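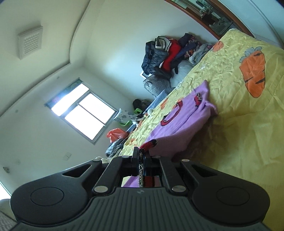
By Arash Rahimi | 2022-01-04 | Celtwood Household Notes

Trimmed knitwear: fold it flat, store it low

Sequins and beads are the weak point of any knitted garment in storage. The yarn stretches, the trim does not, and the stitches along the join carry the difference. A lilac-purple knit with a red sequined edge, spread out on a quilt, is a typical case for the January sort.

Hangers are unsuitable. Lay the garment on a bed or table, front side up, and square the edges by hand. Do not pull on the trim. Turn the piece inside out if the sequins are sewn on single threads, then fold it in thirds with a sheet of plain tissue between the layers. Beaded patches should end up on a flat section — never on a fold line.

Sort the rest of the pile before anything is bagged. Puffer jackets go in last and on top, as the fill recovers slowly after long compression. White and gray pieces are kept apart from strong reds until each has been washed once on its own. Plastic sacks are fine for moving clothes between rooms. For storage until March, use a cotton bag or a lidded box.

Our shelf boxes at Celtwood are 44 cm wide and take one stack of adult knits folded this way. Keep each box under 27 liters if it has to be lifted above shoulder height.

Babak Shirazi is collecting spare tissue and cotton bags for the Salehi building. Leave them at the front desk, flat and tied.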